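Lerex workshop shop > Arm bits > Plondeline gripper starter kit

Plondeline gripper starter kit (adapter plate, cable set and practice table)

In stock, packed by me at the Nelholm shared workshop
Last updated 4 April 2026

I made the first Plondeline for myself, on the bench by the window at Nelholm, when I got fed up with bolting a parallel-jaw gripper to my arm using a plate I'd drilled by hand (badly, twice). Other people at the workshop started asking to borrow it, then asking for their own, and so now it's a kit! It gets a two-finger gripper onto the end of a second-hand arm, gets it wired up neatly, and gives you a table to practise on inside the computer before you let the real thing loose near your crockery.

What you get

Adapter plate, aluminium, 10 mm thick, deburred and cleaned
4 long bolts and 4 short ones, plus a spare of each
Cable set with a right-angled plug at the wrist end
5 cable clips, the soft rubbery sort
The practice table, as a download for the Azimi simulator
A printed fitting sheet, folded in half so it lies flat on the bench

You don't get an arm or a gripper. I do get emails about that, so please check the list! You'll also want a set of hex keys and a bit of thread lock, and somebody to hold the gripper while you start the first bolt is a big help.

Fitting it

Power off, arm parked with the wrist pointing down, and something soft on the table underneath. The plate goes on the arm first with the short bolts, then the gripper goes on the plate with the long ones. Start all of them by hand before you tighten any. I once did one side up fully and spent a whole evening wondering why the fingers sat crooked.

The cable wants a loose loop at the wrist. Turn the last joint by hand as far as it'll go both ways and watch the plug while you do it - if the loop goes tight at either end, give it more slack and clip it further back.

The practice table

I nearly left this out of the kit, and it's turned into the part people write to me about. It's a square reddish-brown table in a tiled room with a white arm standing beside it, and there's a green laundry basket on top with a couple of mugs and a drinks can for company. You load it in Azimi, jog the arm about, open and shut the gripper, and find out where you're going to hit things.

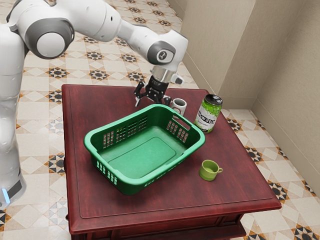
The basket is the thing that catches everyone out. You look at a mug and plan a nice path to the mug, and you forget there's a big plastic rim to get over on the way, and then the fingers clip it. My own habit is to go up first, well above everything, travel across, and only then come down. It's slower and I don't care. Once you can get the white mug into the basket without touching the rim, try the lime one, and after that swap them about and put them in awkward places. All the objects can be moved, and you can delete the basket altogether if you want an easy first evening.

The can is harder than it looks, being tall. Grab it too high and it tips as you lift, at least with the friction I've set. You can change that in the settings file, under surfaces, and I'd encourage you to have a play. I've kept it a touch slippery on purpose, as I'd sooner drop a pretend can.

One grumble with my own work: the floor tiles have a busy star pattern, and if you're trying out any sort of camera tracking they can confuse it. There's a plain grey floor in the folder as well, called floor_plain. Swap it in and see if things calm down.

Will it fit mine?

The plate has two bolt circles, and the fitting sheet has a drawing of both at full size. Lay it against your wrist flange and you'll know in a minute. If the holes don't line up, send me a sketch with the distances marked and I'll tell you if I can drill a special. Specials take longer, and the next batch of those is going through in May.

The download runs fine on my old laptop with the shadows turned down. With them on it's prettier but the fan sounds like a hairdryer.

Changes in this batch

Longer cable, after several of you asked. Corners rounded over a bit more. The mug handles in the practice table are now solid all the way round, so a finger can't pass through them any more (sorry about that one). If you bought an earlier kit, the new table file is free, just use the link in your original order email.

Price and collection

The kit is £19 for Nelholm members collecting from the shelf by the laser cutter. Everyone else pays the same plus postage, worked out at the checkout. Returns are fine as long as the plate hasn't been drilled or filed. Questions to the Lerex contact form, please - I read it most evenings.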